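Arm checks before powering up – Notier bench, shared workshop

Date: Tuesday, July 9, 2019
Checked by: me, with Rocío Mamani on the stop button

1. Emergency stop – OK. Rocío hit it 3 times mid-move and the arm froze every time. Lovely!

2. Base bolts – OK now. Two had worked loose (my fault, I was in a hurry in February).

3. Cable run – needs doing. It still rubs at the elbow, so I've wrapped it in tape and ordered a proper sleeve.

4. Speed limit – OK, set to 70 in the settings file. Please leave it there, Zdzisław!

5. Simulator run before the real thing – OK. I went over the stone surface with the fingers open.

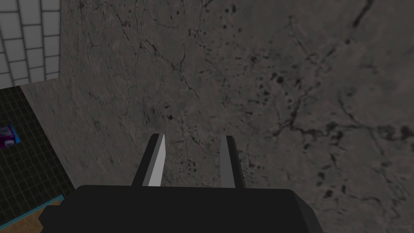
Yurani Rengifo

The left finger looks wider than the right from behind the gripper, so don't judge the gap from this view – check it side-on as well. I'd also like a second pair of eyes on the height above the stone.

6. Goggles – one pair scratched, binned.

Still open: item 3. No running the arm alone until the sleeve is on.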